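What Happens on a Concert Tour?

Hi, I'm Marama! I used to sell T-shirts for a band called Flarmont, so I know a bit about life on the road. 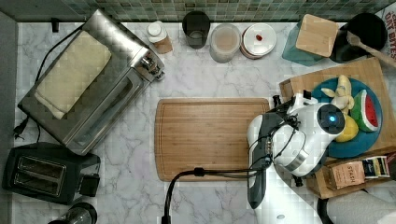 Who goes along?

Way more people than the singer! Our tour had 14 of us on two buses. Jaruwan mixed the sound, Benedito hung the lights, and our driver slept all day so he could drive all night.

What is a sound check?

A few hours before the doors open, the band plays bits of songs to an empty room. The drummer goes first - thump, thump, thump - and it can get pretty boring, but I always loved sneaking in to listen.

Do they play the same songs every night?

Mostly, yes. The list of songs is called a set list, and it's usually taped to the floor by the singer's feet. I still have one from November with a big shoe print on it!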